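Paper bowl

A paper bowl is a shallow, round, open vessel formed from paper or paperboard and intended to be used once, a limit that households observe with varying degrees of discipline. It holds soup, noodles, cereal, salad, ice cream, potato chips and, after the party, the keys. It belongs to the same family as the paper plate and the paper cup and is commonly shelved between them.

Contents
Construction
Coating and lining
Decoration and lettering
Use at the table
Storage
Disposal
See also

Construction

Most paper bowls are made in one of two ways. A pressed bowl begins as a flat disk, which is forced into a heated mold until it gives in. The surplus paper has to go somewhere, and it goes into the small pleats that radiate down the side. A pressed bowl is wide, low and cheap, and flexes when lifted by one edge, usually in front of guests.

A two-piece bowl is built more like a cup. A curved strip of board is wrapped into a sleeve and sealed along a seam, a separate round bottom is set into it, and the top edge is rolled outward to make the rim. The rolled rim does most of the work of keeping the bowl round. It also gives a lid something to snap onto, although the lid sold beside the bowl is often for the next size up.

A third type, the molded fiber bowl, is made from wet pulp drawn onto a screen and dried. It is thicker, rougher to the touch and popular with people who like their tableware to look as if it has principles.

Coating and lining

Untreated paper makes a poor soup bowl, as anyone who has tried it will remember. Early disposable dishes were often waxed, which worked well for cold food and less well for anything that melted wax. Later bowls generally carry a thin plastic film on the inside. Plant-based films and water-based coatings are also used, and the packaging tends to mention these in larger type than the number of bowls.

The lining keeps liquid away from the board but does nothing for the cut edges, so a bowl left full overnight may soften at the seam. In "The Disposable Table," a pamphlet printed in May by the housewares importer Draseck, Anoma Roy calls this "the bowl's way of asking to be excused."

Decoration and lettering

The inside of a paper bowl is usually left white, partly for the sake of appetite and partly because ink and soup are best kept apart. The outside is where the printer is let loose. Plain color bands, stripes, fruit, checkered patterns and restaurant names are all common, and so are short remarks in English, printed for markets where English is spoken and for a good many where it isn't.

These remarks lean heavily toward the cheerful. The weather is a favorite topic, along with mornings, friendship and coffee (even on bowls that could not sensibly hold coffee). The collector Sânziana Pop, whose 600 bowls are kept nested in a hall closet, sorts hers by sentiment. Her largest group is "Encouragement, General." She has 49 that mention happiness and 3 that mention soup.

Dark bands hide fingerprints and grease better than pale ones, and they make small white lettering easy to read at arm's length. A bowl with a greeting around the side must also be turned to be read in full, which is unwise when it is full of broth.

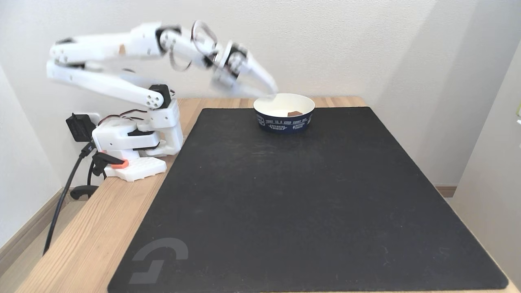
Why is the writing put on the outside of a paper bowl?
Printing there stays clear of the food and can be seen while the bowl is in use, whatever is in it.

Use at the table

A paper bowl weighs very little when empty and has no loyalty to the place where it was put down. Outdoors it is traditionally held in position by a fork, then a stone, then a child. Two bowls nested together make a sturdier one and keep hot contents farther from the fingers; this is so widely practiced that the stated number of servings in a package should be divided by 2.

Metal spoons are harder on the lining than plastic or wooden ones. Knives should not be used in a paper bowl at all, unless the tablecloth is also disposable.

Storage

Bowls are sold nested in a sleeve and keep best that way, upside down in a dry cupboard. Once the sleeve is torn open the stack starts to lean. The tapered sides that make nesting possible also let the bowls grip one another, and a tight stack gives up its contents either all at once or not at all. A slight twist will generally free the outermost bowl.

Disposal

Lined paper bowls are awkward to recycle, as the film must be separated from the fiber and the fiber is by then seasoned. Many local programs decline them. Unlined and certified compostable bowls may be accepted for industrial composting, and rules differ from town to town. Home compost heaps deal with plain fiber bowls slowly, and with coated ones by returning them in spring, lettering intact.

Rinsing a paper bowl for a second use is possible. It is seldom mentioned to company.

See also
Paper plate
Paper cup
Molded pulp
Picnic

This page was last edited on 2018-08-27.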